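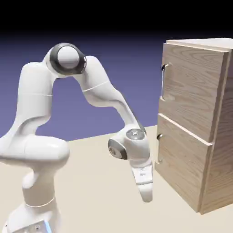
## Paper, again

I gave up on keeping the household papers in one big folder in December. When I finally tipped it out there were 907 sheets, and I only know that because the scanner keeps a tally. Most of it was bank letters and old phone bills.

I now use two drawers. The top one is for anything still open – the roof quote, Raghda's school forms, the water bill I'm arguing over. The bottom one is for things I have to keep. Everything else goes in the shredder the same evening, 22 sheets at a go before it needs a rest.

Jerome asked why I don't just scan the lot and be done. I tried that for a year and could never find anything, mostly thanks to my file names. There are still six documents called "letter".

The car papers gave me the most trouble. I kept the title, the last two inspections and the tire receipt, and threw out everything from the old Kelska.

It took four evenings, around 60 minutes each. I still haven't found the warranty for the boiler, so if Nicanor has it, please send it back.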